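Llego a casa de Holger Midtbø con mi lista de preguntas sobre riego y no uso ni una.
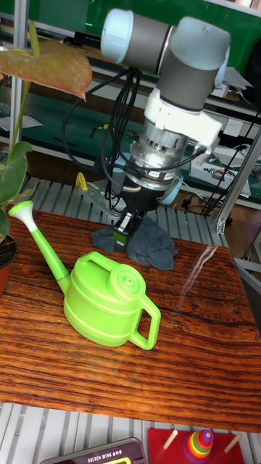
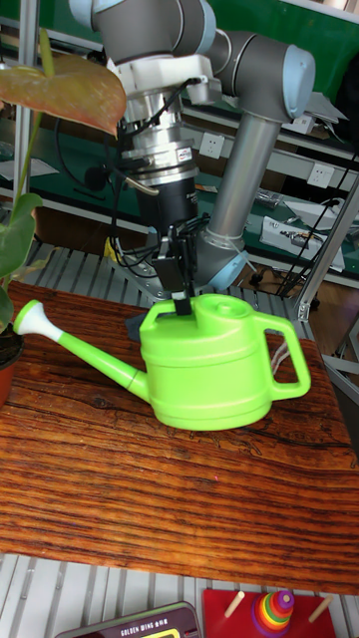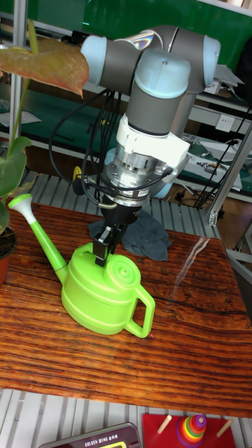 Holger riega poco y siempre a mano. «En agosto se me murieron 19 macetas por exceso de cariño», me cuenta, ¡y se ríe! Le pregunto por la regadera verde lima, la del pitorro largo, y se anima enseguida: «Con ella llego a la tierra sin mojar las hojas». Yo confieso que riego con un vaso (me mira fatal) y pasamos a hablar del abono.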